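4.2 Learning on the job, or near it

Participants at Bickerstaff and Sornora were asked which skills from their first paid position they still used. The question was meant as a warm-up. It consumed most of the interview. Former kitchen hands spoke of timing, former cashiers of patience, and one payroll clerk, after a long silence, of parking. Few mentioned anything in the position description, a document that several had apparently met for the first time when we showed it to them.

Supervisors took a rosier view. Of the 11 we interviewed, all believed that new hires learned chiefly from the induction program. New hires credited whoever sat closest. Morgan's earlier work at Prindby reported the same disagreement, and her term for it, "desk inheritance", is adopted here with some reluctance, as it also covers bad habits and the stapler.

We coded 300 diary entries under two headings, taught and picked up. A third heading, endured, was proposed by our coders in August and declined on methodological grounds, although its supporters remain unpersuaded. Entries from casual staff leaned heavily towards picked up, particularly in the opening fortnight, when formal training was most often described as "coming". 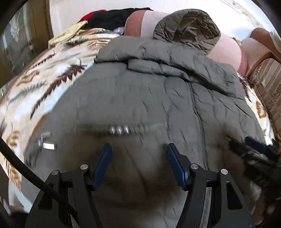 Figure 2. Grey padded item with quilted sections, spread on a bed.

Labour classifications at Nonar complicated the comparison. Its trainees held the title of associate, as did their managers, and both groups recorded asking an associate for help. We have kept these entries in the diary total but left them out of the analysis of who taught whom, which is taken up in Section 4.3.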